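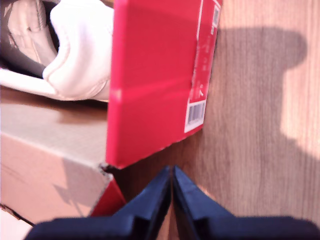 I got my account back at 5 a.m. and screamed so loud the cat left! Fourteen days Multilach had me locked out, and my 200 followers had no idea I'd even vanished.

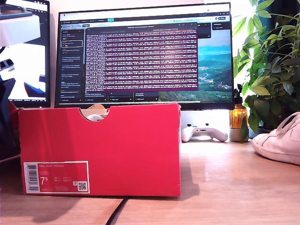 The first thing I did was post, obviously. I wrote a whole love letter to my new shoes, right down to the size, 7.5, on the label of that glorious red box, and hit send before the coffee was done. Thirty-two likes by breakfast! Even Camargo Bakery left a heart, and they'd blocked me in February.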